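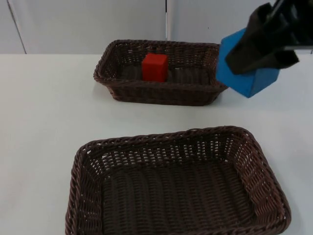

Lodska user forum > Planning and control > Policy waits next to the basket before release

rozalia_s
Hello all. I have a question about the action chunks. We train a policy for moving blocks between two baskets, with two arms, and it runs on Lodska with the default settings. The grasp is good. The carrying is also good. But near the rim of the basket the arm makes a pause, then a small movement back, then again forward. In 12 trials I had this behaviour 6 times. The camera is fixed and the baskets stay where they were in training. Which parameter should I look at first? I would prefer not to collect new data before I understand the reason.
Rozália

jaein.chae
What is your chunk length, and how many steps do you execute before you ask for the next one? If the new chunk begins from an old observation, you get exactly this forward and back. I would log the time stamp of the image together with the time stamp of the first action.

rozalia_s
I execute the complete chunk and then ask again. I will log the time stamps today.

orestisf
I do not agree that it is timing. With timing problems the pause would come anywhere on the path, also above the free table. She sees it only at the rim. For me this is perception. Both baskets are the same dark brown weave, and in this view the front one is much bigger than the back one. When the gripper holds the blue block close to the right rim of the back basket, the fingers hide a good part of the block. So the policy does not know well if it is inside or outside.

jaein.chae
Possible, but the rim is also the place where the demonstrations are slowest. People who teleoperate stop there to think. The policy has learned the stop, and then the chunk change makes it worse. Both things can be true.

brisa_l
We had something similar at Jundulport. Please check your demonstrations before you touch any parameter. Plot the speed of the gripper against the distance to the basket. In our data there was a big hole in the speed just before the release, and we removed the idle steps with a small script. After this the pause was shorter, but it was not gone.

orestisf
Removing idle steps is dangerous if the gripper closes or opens during them. Brisa, did you keep the steps where the finger command changes?

brisa_l
Yes, we kept 2 steps on each side of every change. I should have written it.

rozalia_s
Thank you for the answers. The log shows that the image is older than I believed, so Jae-in is right at least in part. I now execute only half of the chunk and blend the overlap. The movement back is smaller. The pause is the same as before. I will make the speed plot that Brisa proposes.

dayana.serrano
One more point, if you use the Balogh planner as a safety layer: its default margin around the rim is quite large, and it slows down the arm without writing a warning. Set the log level to debug and search for "scaled".

rozalia_s
We do use it. I did not know about the margin. I will look for this word in the log and write again when I have the plot.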